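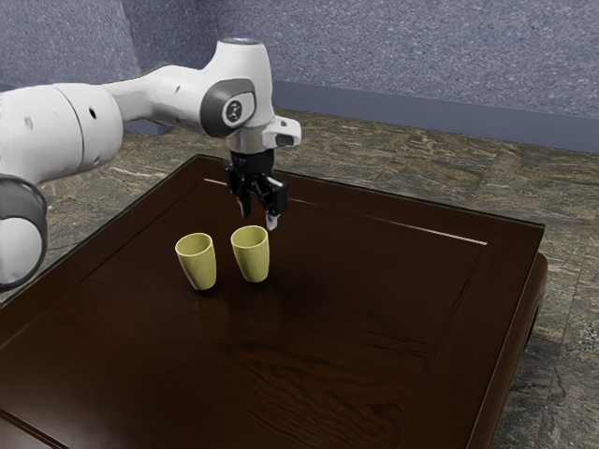
Hello all,

I hope everybody is keeping warm. I have been meaning to answer this since February, and the thread has drifted a good way from where it began, so I am quoting the part I want to reply to.

> On the subject of wrist cameras: has anybody here compared the
> controllers in simulation before spending money on hardware? We
> are looking at Marino and Preketti for a white arm with a parallel
> gripper, and the job is mostly picking up cups and things in cups.
> The Preketti people say the wrist view is enough by itself. I would
> like to believe them, but our bench is dark and shiny and I have
> my doubts. Any numbers, even rough ones, would be a help. Also,
> how far apart do your cups need to be?

Well, I can give you a few numbers, and a good many opinions to go with them (you know me by now). We have been running the Plerinau tabletop setup with both controllers, same arm, same two-finger gripper, same pale green cups, and the same glossy dark brown table, so I think it is pretty close to what you are describing. The cups stand close together, much closer than I would ever put them on a real bench, and I left them that way on purpose. A controller that can only work with plenty of elbow room isn't much use to me!

We did 1,000 trials with each one. Marino knocked a neighboring cup in 16 of them and Preketti in 53. I would not hang Preketti for that, and please don't forward those numbers to anyone as a verdict, because I had years of practice tuning Marino and only a few evenings with the other. Somebody who knows Preketti well could very likely bring that figure down.

Now, the wrist camera. This is where I would slow down before buying anything. When the wrist comes in low and off to one side, a cup stops looking like a cup. The rim turns into a big green arch, the table behind it goes soft, and the ceiling light lands on the finish in big pale smears.
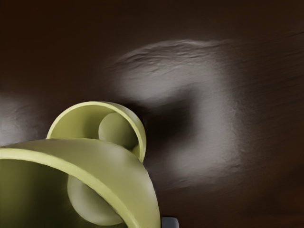 Both controllers had a hard time with views like that one, and Preketti more so, as it leans on the rim being a nice clean ellipse. Marino seems to hang on to its last good estimate a little longer before it gives up, which I like, though it can also be stubborn about a wrong one. From straight overhead the rim comes up as a bright ring against the dark wood, and the ball inside is easy to pick out. You still have the glare and the shadow of the cup to deal with, and a cup at the side of the view may be only partly in it, so I would not trust a single look from there either. Our best runs all took a look from overhead first and another after a small sidestep.

So, to answer you properly, here is what I would do in your shoes, in this order:

1. Turn the table gloss up in the simulator until it is worse than your real bench. It is a nuisance, but much cheaper than finding out afterward.

2. Start the wrist straight above the cups with the fingers wide open, and check that both fingertips show at the bottom of the view. If one is missing, your camera mount angle is off.
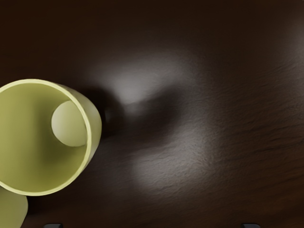

3. Run the same seeds through both controllers. I forgot to do this the first time and had to throw away 3 evenings of logs, which still stings.

4. Move the cups closer together a bit at a time and write down where each controller starts bumping them. I can't give you a spacing that will hold for your fingers, I'm afraid. Ours have thin pads, and I don't know what yours have.

I can put our scene file and the tuning notes on the Brarnlow share if there is interest. The notes are messy and the Preketti half is thin, but you are welcome to them. If anybody has a better starting configuration for Preketti, please do send it along, and I will gladly rerun the whole thing and post the new counts to the list.

Warm regards to all, and thanks for keeping this list such a friendly place.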